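Tendeck T2 Battery Maintainer: Two Winters on a Stored Coupe

Posted 11 November 2024 by Jailson Mendonça

My car is a two-door coupe that sits from the first road salt until spring. It draws a small current while parked, mostly from the alarm and the clock, and a good battery used to be flat by February. I bought the Tendeck T2 to fix that and have now used it for 2 winters.

The unit is a sealed box with a 13-foot output cable and a quick-connect plug. It comes with both clamps and ring terminals. I fitted the ring terminals and routed the lead out past the grille. The fuse holder sits too close to the positive ring, and on a side-post battery you may have to bend it out of the way.

Charging runs in stages and then drops to a float mode. The longest single stretch I logged was 2676 hours on float. Electrolyte level did not change, and the case never got more than slightly warm. Cold cranking measured 552 amps at the end, the same reading I wrote down before storage.
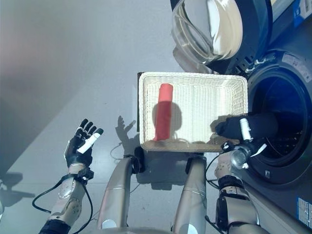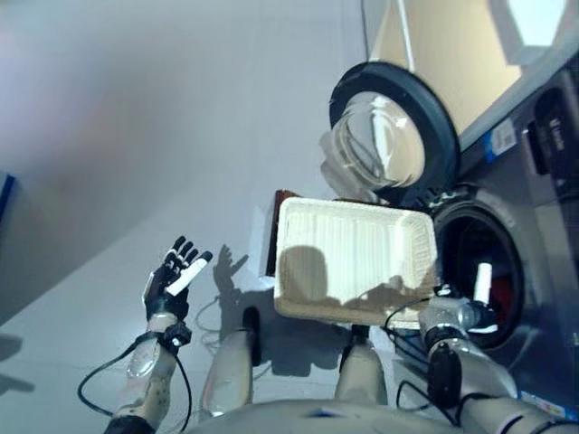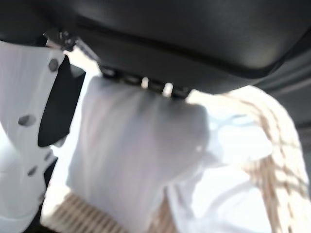 First two photos: the front-loading washer, on the same pale floor.

The display is the weak point. One LED covers both "charging" and "fault", told apart only by blink rate, and the manual prints the two rates on different pages. After a power cut the unit restarts in the correct mode – my older Alaoui charger did not, and had to be reset by hand.

I would not use it to recover a dead battery. Below a certain voltage it refuses to start, and the manual does not say what that voltage is. Mine had to be brought up on the Alaoui first.

Clamps: adequate. Ring terminals: good. Cable: stiff in the cold, but no cracks so far. Recommended for storage use only.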